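Packing cell 2, monthly safety check with comments
Site: Nellero, hall B
Date: 1 August 2023
Checked by: Angus Chisholm

1. Emergency stop. OK. Tested from both sides of the table. The new people know where it is, I asked them.

2. Cables on the floor. Not OK. Same remark as last time. When boxes were packed by hand there was no need for cables here, now we walk near them all day. Please order covers.

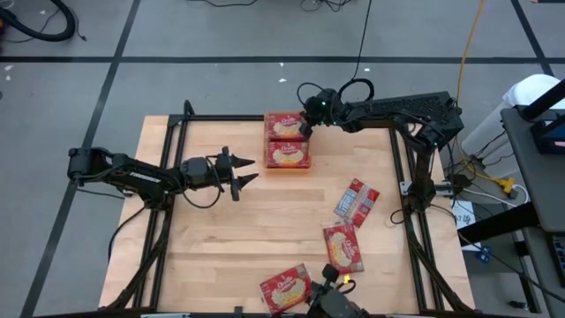 3. Floor tape. OK, but the meaning must be explained again. Two packers told me they think the tape is only for the cleaning. Inside the line you ask the operator first – always.

4. Pinch points. OK with comment. Hands stay off the table until the arms are parked. Packers who did this job for years still want to straighten a box quickly. This habit is hard to lose.

5. Handover between arms. OK. Watched 24 cycles from the operator side. 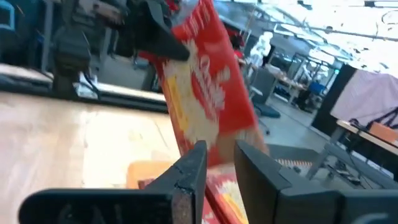
6. Work load. Comment only. Lifting is less, but watching is more tiring than we expected. Change the operator after up to 14 minutes of watching, and write it in the Mathur log.

7. Training. Open. Three packers from the old line have no course yet. They should not be alone at the cell.

Comments

Drustetti, night shift: Point 6 is right. My back is better, my eyes not.

packer_483: Can we have the course in the morning? In November it was after the shift and I was half asleep.

Homard: Covers are ordered, order 685.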